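Goma bench notebook, March
Left gripper stops partway on soft objects: found it (mostly!)

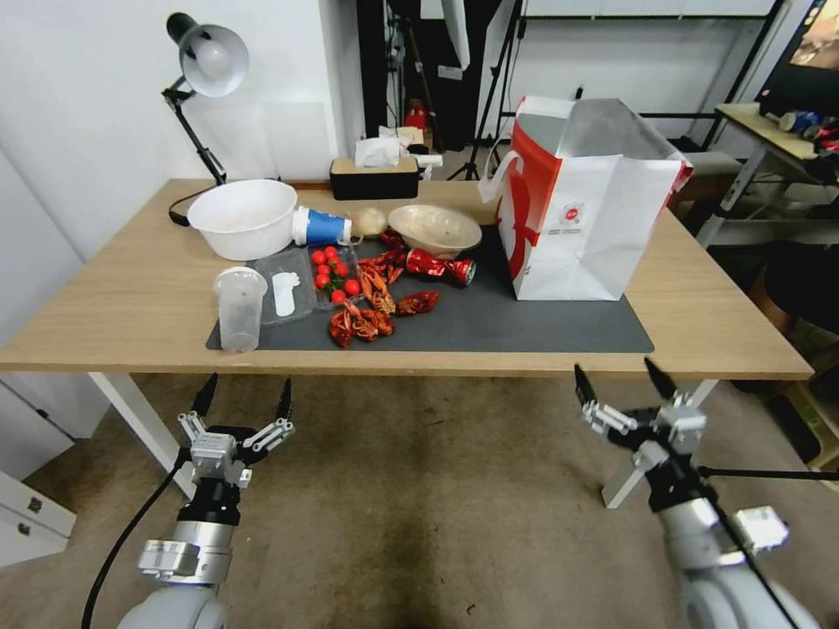
Table-clearing set laid out, both arms at the front edge, grippers open.

Started 9:40. Clearing task, same as the last entry: rubbish and leftovers go in the paper bag, dishes stay on the table. I went in expecting a dull morning of repeats and instead we got the fault to show itself on demand, so I'm writing all of this down while it's fresh.

The complaint, for anyone coming in cold: the left gripper sometimes stops closing before it has a proper hold, reports "grasp OK", and the arm lifts. Whatever was between the pads then falls out somewhere over the mat, or worse, over the edge. The right gripper has never done it. Since we moved to the Dostis build we've logged 151 grasps with the left hand, and 37 of those were false OKs. That is far too many to put down to bad luck or slippery tomatoes.

First idea was the pads. Swapped left and right pads, ran the crayfish. Left still dropped, right still fine. Pads are innocent. Put them back where they came from and marked the inside faces with a paint pen so we stop arguing over which is which.

Second idea was the force threshold. It was set at 30 on both hands, same file, same units. Raised the left to 77 just to see what would happen. The crushed soda can went up beautifully, first try, and I got very excited for a minute and a half. Then a tomato. It did not survive. Threshold back to 30. Please leave it at 30.

Then the good part. I was watching the live current trace during a reach to the tray and saw a spike before the fingers had touched anything. Tried again in free air with the elbow tucked in: clean. Elbow stretched out: spike. Tucked: clean. Stretched: spike. It repeats every time! I must have opened and closed that hand for twenty minutes just for the pleasure of seeing the bump come and go.

So it's the cable. When the left arm reaches far out, the cable pulls tight at the wrist connector and the current reading jumps. The controller takes the jump for contact, decides it is holding something, and stops the fingers. That also explains why the bowls at the back gave us so much more trouble than the things near the front, which we'd been blaming on the camera view. Sorry, camera.

Wiggled the connector by hand with motor power off and only logic on. I can get the same spike with a light sideways push. Shell is tight, so I think it's one pin. Haven't opened it yet.

Safety note, please read this one. On the fourth stretched reach the false OK came while the arm was still moving, and the planner went straight into the lift with the elbow swinging out to the left, toward the desk lamp. I hit the stop and it halted well short. No contact, no damage. But the arm skipped the slow approach completely, and my hand had been near that side of the table a moment before. Until this is fixed:

- Left arm at the slow speed setting only.
- One person on the stop button, doing nothing else. I was also typing notes, and I shouldn't have been.
- Hands away from the table until the arm is back at home. "Grasp OK" doesn't count as finished.
- The lamp moves off the table before the next stretched reach.

Temporary fix, in place from 11:15: gave the cable more slack at the forearm and a loose loop at the wrist, held with hook tape. With that, the free-air spike is gone in every pose I tried. I then ran the clearing order once with the left hand, can first, then the paper cup, then the crayfish, and got no false OKs. One run is one run, but I did a small dance anyway.

Still open:

Open the wrist connector and look at the pins. Spare is in the Wunderlich drawer, second one down, unless somebody used it on the Gralcombe arm.

Make the controller ask for two things before it says OK: current above threshold AND fingers stopped moving. Position data is already in the log, we just never look at it. Might catch this sort of thing even with a bad cable.

Block the lift step if the reach hasn't reported done. I can't believe we let that through.

Go back over the 37 and check the elbow angle for each. If they bunch up at full stretch, I'm calling it proven. If a few turn up in the tucked poses, there's a second problem hiding in there and I'd like to meet it.

Replacement tomatoes too. Get the ones on stems, the hand-over tests look much more interesting with them.

Power off 12:20, stop button left pressed in.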